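Shop Talk > Walls, floors and ceilings
White ceiling, yes or no? And what do I do about the lights

ginette_r
27 April 2024
Joined: December

Hi all, long time reader, I think this is my second post ever. We took over a unit on the Zurbridge side of town over the winter and we're slowly turning it into a shared workshop. Benches at the front, assembly in the middle, one desk at the back for the paperwork. The ceiling is corrugated panels with beams running under it, and my partner in this (Quentin) wanted the whole lot painted white before we moved anything heavy in. I wanted to leave it alone and spend the money on lights.

He won. Well, he bought the paint, so he won. It's white now, panels and beams both, and I have to admit the room got bigger overnight.

What I'm stuck on is the lighting. We've got a mix. Long fluorescents from whoever had the place before, a round fixture, and recessed downlights over on the right that I think were put in when somebody used that side as a showroom. Everything works. It's bright. But it's a weird bright, if that makes sense? I get home with a headache on the days I do small work. Do I rip it all out and start over with one kind of light or do I live with it and put task lamps on the benches?

Also there's a big window at the back, lots of panes, dark frames, greenery outside. I'd like to use it better than we do.

sawdust_and_coffee
Leave the lights, paint the floor. White ceiling over a dark floor is like wearing a hat with no shoes.

ginette_r
The floor is staying as it is, I've seen what Quentin does with a paint roller.

Stellison_Shed
I did the white ceiling thing in my own place and I'd do it again tomorrow. Corrugated is a pain though, you're painting the sides of every ridge and your neck never forgives you. Did you spray or roll?

On the lights, I'd look at color temperature before you rip out anything. If the tubes are cool and the downlights are warm your eyes are going back and forth all day. My downlights were 3000 K because the electrician had them in the van, and the tubes were much colder, and there was a sort of yellow puddle at one end of the shop. I swapped the downlights to match and that was the end of it. Cost me a Saturday morning.

ginette_r
Rolled. Long pole and a fluffy sleeve, 2 coats, and then a brush for the places where the panels meet the beams. I still find white dots on my boots.

I will check the bulbs on Monday. There's definitely a difference between the sides now that you say it, I always thought it was the window.

old_tang
I'm going to be the grump in this thread. White ceilings in a workshop are overrated. They look lovely for one season and then every beam has a gray stripe along the top of it where the dust sits. And glare! White panels, white beams, white desk, white everything, and you stand there squinting like it's a ski slope. I had mine done in a pale gray and nobody who comes in thinks it's dark.

If you're getting headaches I'd say there's your answer.

Stellison_Shed
Tang, a ceiling doesn't glare, the tubes glare. Put a diffuser on them.

old_tang
A ceiling that bounces everything back at you glares. Go stand in mine and then stand in yours.

Stellison_Shed
Mine's four hours from you, but put the kettle on.

bern_royer
Can I come at this from the window end? I teach sewing and pattern cutting so I care about daylight more than most of you, and the thing people always get wrong is putting the desk right up under the window and then facing it. You get the light in your face and your hands are in your own shadow side. Turn the desk so the window is on your left (if you're right-handed) and you'll be amazed!! I moved one table ninety degrees and stopped needing a lamp until late afternoon.

Second thing – dark window frames are great, don't let Quentin paint those too. With a white room you want something for the eye to rest on.

ginette_r
Oh no, the desk is right under the window. We put it there because it fit. It's the only spot where you can sit down and see something green so I'm a bit attached to it. I'll try turning it but there's not much room to walk past if it sticks out.

And he has already asked about the frames. I said no.

qpichon
I asked ONCE.

For the record the ceiling was brown. Everyone who came to look at the unit ducked when they walked in, and it's 10 feet at the low end. People don't duck anymore. I consider that a result.

sawdust_and_coffee
What's the low end? Does it slope?

qpichon
A little, toward the back. You only notice it when you look along the beams. The tubes are hung along the slope more or less and I like that, they pull you toward the window. If we went to one big square grid of panels I think we'd lose that. Ginette thinks I'm being precious.

ginette_r
I do think that.

mallet_e
Lurker here, I fit out small commercial units for a living. A few things in no order.

Don't rip out fluorescent fittings just to have everything the same. If the housings are sound you can often change them over to LED tubes, but get somebody to check the ballasts first, some tubes want the ballast bypassed and some don't, and mixing them up is how people end up on the phone to me.

Downlights in a workshop are mostly useless for working under. They make a pool on the floor and a shadow under your chin. I'd leave them for the side where people stand and talk, put them on their own switch if they aren't already, and turn them off when you're working.

Task lamps on the benches, yes, always, whatever you decide overhead. A bright room isn't the same thing as light on the work. I see shops with 16 tubes up top and a guy holding a phone flashlight in his teeth.

On white versus gray I'm with Stellison. Flat white, though. If you used anything with a sheen then Tang has a point.

old_tang
Thank you. What finish was it?

qpichon
...satin.

old_tang
HA

ginette_r
Quentin!

qpichon
It was on sale at Plellero and the man said it wiped clean. On a ceiling. I hear it now.

Stellison_Shed
Okay I withdraw maybe half of what I said. Satin on ridged panels, every ridge is a little strip of highlight. It won't be the whole problem but it won't be helping.

bern_royer
It's still better than brown!

sawdust_and_coffee
How does it look from the benches though? I can't picture it. Everybody in here is arguing about a ceiling none of us has seen.

ginette_r
Fair. I'll put one up, it shows the ceiling all the way back. Update first, because I went in this morning with everyone's list on a piece of cardboard.

Downlights are 3000, tubes are much cooler, so point to Stellison. They are on the same switch as the round fixture, which is annoying, I can't turn one off without the other. Turned them both off anyway and worked an hour under just the tubes and it was calmer, I'm surprised how much. No headache yet but it's early.

Tried turning the desk. It sticks out exactly where people walk and I hit my hip twice before lunch. It's back under the window. Sorry Bernadette, I did try! What I might do is slide it along a bit so the light comes in past my shoulder when I sit at the end.

Ordered two clamp lamps for the benches. Not touching the fluorescents until the electrician has looked at the ballasts.

Repainting flat is under discussion. I'm not up for another week with my head tipped back so whoever bought the satin can hold the pole.

mallet_e
Sensible. If you do repaint, scuff the satin first or the flat will peel off it in sheets. And do the panels, leave the beams. A bit of sheen on the beams is fine and it'll save you half the brush work.

qpichon
Leave the beams, I like this man.

old_tang
Pale gray on the panels, white on the beams. Last offer.

ginette_r
Don't give him ideas. Photo's in. 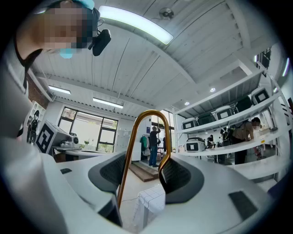 Thread reading time: 7 min

sawdust_and_coffee
Oh that's a nice room. Forget the hat thing. I see what he means about the lights pulling you to the back, and the plant on the desk is doing its bit.

old_tang
It's bright, I'll give you that. I'd still have gone gray.

bern_royer
Leave those window frames exactly as they are. And all that green outside! I'd keep the desk there too, I take it back.

Stellison_Shed
The round one near the top, is that the fixture sharing a switch with the downlights? If it is, ask the electrician about splitting them while he's up there for the ballasts. Same ladder, same visit.

ginette_r
Same one, yes. Adding it to the cardboard.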